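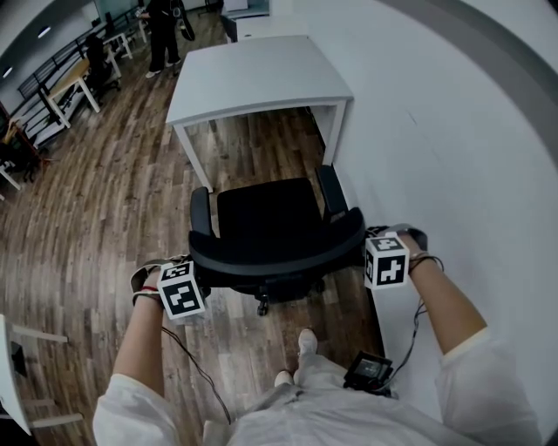

Arrumação das cadeiras, sala de cima, cubos nos dois pulsos

Assunto: Re: [equipe-salas] gravação das tarefas e o que muda nas escalas

Pessoal, respondendo correndo entre um turno e outro, desculpem os erros.

> Em resumo: a Quezada quer que a gente use os marcadores nos pulsos
> durante a arrumação, e depois a Grikeck treina as máquinas com isso.
> Minha dúvida é simples. Estamos ensinando quem vai ficar com o nosso
> serviço? E o tempo a mais conta como hora trabalhada ou não?
> Na Rurkuria disseram uma coisa em maio e outra agora em junho.
> Queria resposta por escrito, não no corredor.

Vamos por partes.

Hora trabalhada: sim, conta. Pôr os cubos, prender o aparelho na cintura, passar os cabos, tudo dentro da jornada. Quem chegou antes das 7h para se equipar lança na folha. Se o sistema recusar, me mandem que eu lanço na mão.

Sobre o serviço. O que eu sei e só o que eu sei: o Grateo (é o nome do projeto, não da máquina, já vi gente confundindo) começa pelas cadeiras e pelas mesas. Empurrar cadeira até a mesa, alinhar, ir para a próxima. No prédio grande são 400 cadeiras e quem faz isso todo fim de tarde sabe como fica a lombar. Essa parte eu entrego sem chorar. Vidro, copa, banheiro e atendimento de sala não estão no papel que recebi. Se entrarem, tem que passar por nós antes, foi o que pedi e ainda não tive resposta — cobro de novo amanhã.

Agora o que me preocupa mesmo. O turno da noite hoje fecha com 60 horas semanais somando todo mundo. Na conta da Quezada cairia para 40. Essas 20 horas são de gente que tem aluguel para pagar. Perguntei para onde vão e ouvi "realocação", sem dizer onde nem com que salário. Enquanto não vier isso no papel eu não assino nada em nome da equipe, e sugiro que vocês tambem não assinem individual.

Ritmo: ninguém precisa correr. Teve colega empurrando cadeira feito louco achando que estavam medindo velocidade. Façam como sempre fazem, com as duas mãos no encosto ou do jeito que for o de vocês. Se alguém cobrar tempo, anotem a hora e me avisem.

Outra coisa, as correias apertam. Quem tiver marca ou formigamento para, tira e avisa. O cabo do lado direito enrosca no braço da cadeira quando a gente se abaixa, já reclamei, prometeram um prendedor. Manga comprida só arregaçada, senão cobre a correia.

Gravação é voluntária. Está na página 2 do termo, letra miúda, mas está. Quem não quiser fica na escala normal e não perde folga nem adicional.

Ah, e os 97 da lista que circulou são tarefas gravadas, não pessoas. Deu um pânico danado no grupo por causa disso.

Falta resolver: quem tem acesso aos videos depois, por quanto tempo guardam, e se a câmera pega conversa. A Grikeck ficou de mandar. Se alguem tiver mais pergunta manda aqui na lista até as 18h que eu junto tudo num email só — no privado eu perco.

Tenho que descer, a copa está sem gente.

Coordenação de turno, Rurkuria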